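Rurora Device Loan Program
Progress report to the Moodley Fund, August
Prepared by Setsuko Tsuji

Handset preparation is on schedule. The program has received 213 donated smartphones, of which 53 have been wiped, updated and labelled. A further 20 were set aside for battery replacement and are with Gillix for quoting. Two were rejected at intake with cracked displays.

Charging has moved from the storeroom to the stone counter, where handsets are laid face up in a row, each on its own white cable. Case colour now indicates loan stream: pink for health appointments, sage green for job seekers. The earlier adhesive labels lifted with cleaning and have been discontinued. 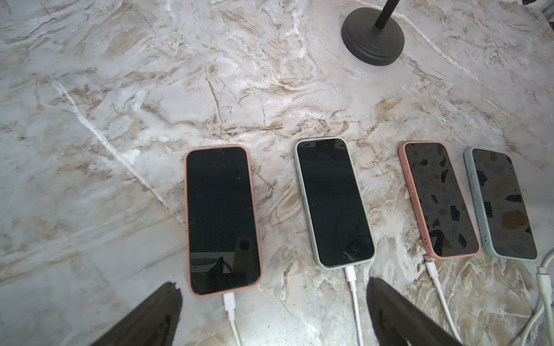 Riaan Mthembu has revised the charging procedure accordingly. Handsets are charged to full before the Tustiteo enrolment profile is loaded, as enrolment failed repeatedly on units with low batteries. Screens are wiped after enrolment – not before – to avoid cleaning them twice.

Expenditure on cases and cables is within the approved line. The cost of battery replacement is not yet confirmed and may require a transfer from the freight allocation. A variation request will follow once the Gillix quote is received.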